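We use cookies to remember your settings and to count visits. By continuing to read you accept this. Sign up for the Pilholm Home newsletter to get new tips each month.

Looking after a dark polished table that gets used all day

A dark table with a gloss on it shows everything: dust, finger marks, the ring from last night's cup. Ours is the dining table, the desk and the place where the mail gets dumped, so keeping it for best was never going to happen. What follows is the routine we have settled into after six years with the same table.

Dusting

Use a soft cotton cloth, barely damp, and go with the grain. An old flannelette pillowcase cut into squares does the job as well as anything from the shops. Dry dusting drags grit across the finish and leaves fine scratches that you only notice when the afternoon sun comes in low. Follow with a dry cloth straight away or you will get streaks.

Lift things. Don't dust around them. A tray left in one spot for months ends up with a faint outline under it, and on a dark finish the outline is stubborn.

Spray cleaners

Most all-purpose sprays are made for laminate and tiles. Some leave a grey haze on a polished finish that builds up a bit each time. If yours has already gone cloudy, mix a few drops of plain dish soap in a litre of lukewarm water, wring the cloth out hard and wipe a small patch at a time. Rinse the cloth often. It took me two goes to get ours clear.

Wax or polish is a twice-a-year job at most. I do it in October and again in autumn. Check what the finish is first. Polyurethane doesn't need wax and will only go smeary.

White rings

A white ring is moisture trapped in the finish, and a fresh one will often go by itself overnight. If it hasn't, lay a clean tea towel over it and press with an iron on the lowest setting, no steam, for a few seconds at a time. Keep checking. Dark rings have gone into the timber itself and are a job for a refinisher -- Mitiku Habte at Jurkach quoted us 165 dollars for a single patch and 300 for the whole top, and we went with the patch.

Coasters and trays

Put the coasters where people sit. A stack on the sideboard doesn't get used. We leave a bright one out on the bare wood, well away from the papers, and visitors reach for it without being told. Felt or cork backing is kinder than bare ceramic. Shake the crumbs off now and then, as a crumb under a coaster scratches like sand.

Small loose things go in a tray or a box. Snacks in one, odds and ends in the other, and when the table is needed for dinner there are two things to carry off in place of twenty. 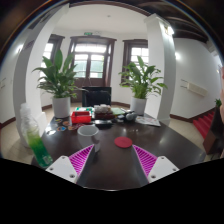 Category: Living and Dining > Timber Furniture

Windows and plants

Gloss throws back light, so a table near the windows looks dusty an hour after you've wiped it. Sheer curtains help, and they slow the fading too. Move the mug, the notebook and whatever else lives on top every week or so, so the colour stays even.

Big leafy plants are better on the floor than on the table. Pots sweat, even with a saucer. Wipe the leaves when you do the table, using a separate cloth.

Bottles are worth a look as well. Anything with a coloured liquid in it should be capped tight and stood on something washable.

Updated 22nd September

Comments (3)

Mamo
The iron trick worked on a ring my brother left at Christmas. I used a hanky as I was scared of the tea towel pattern coming off.

Tralleo
What about heat marks from a pizza box? Same method or different?

Jen in Ballarat
@Tralleo same method, worked for me, but it took four or five tries. Test under the edge first.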